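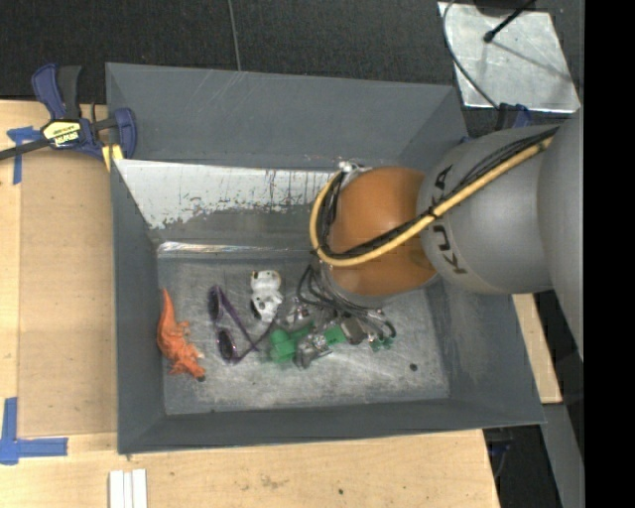
Getting old sticker glue off plastic toys before a yard sale

Posted in Home & Cleaning, Jun 9, 2021

Hello everyone! I'm finally clearing out the playroom (my youngest starts middle school in the fall, sniff) and I have two big tubs of plastic animals, dinosaurs and little cars to sell. The trouble is that years ago I let the kids put price stickers on everything for their pretend store, and now half the toys have that gray gummy patch where the sticker used to be. Dish soap did nothing. I bought a bottle of Trollia spray at the hardware store but I'm nervous about using it on something a toddler might chew. What do you all use? The sale is in 11 days.

kubo_street_mom

Oh, I've been down this road, and please don't open the spray yet! Go to the kitchen and get plain cooking oil, whatever you have. Rub a little on the gummy spot with your finger, then go put the kettle on and leave it alone for a good long while. When you come back it should roll up under your thumb in little gray crumbs. Then wash the toy in warm soapy water, twice if it still feels slick, and dry it on an old towel. I did 50 farm animals this way last November while watching TV and it was rather a pleasant evening. For glue down in the grooves (scales, fur, that kind of thing) an old soft toothbrush is your friend.

One caution: go easy around painted eyes and mouths. Oil won't hurt most paint but scrubbing will, and a T. rex with one eye is a hard sell, even at 23 cents.

BummontPorch

hair dryer. low heat, peel. works on the cars

oldgaragedoor

I agree with the oil, and I'd add a spoonful of baking soda to make a paste if the glue is really old. Keep it off anything shiny or clear, though, as it can leave a dull patch. Skip the baking soda on windshields! And if a toy has a battery box or a squeaker, wipe it with a damp cloth and don't dunk it, or you'll have water sloshing around in there for weeks.

For pricing, I'd bag the small ones by kind and tie on a paper tag, so you don't start the whole sticker business over again. Good luck with the sale, and I hope the weather holds for you.

jistance_and_daughters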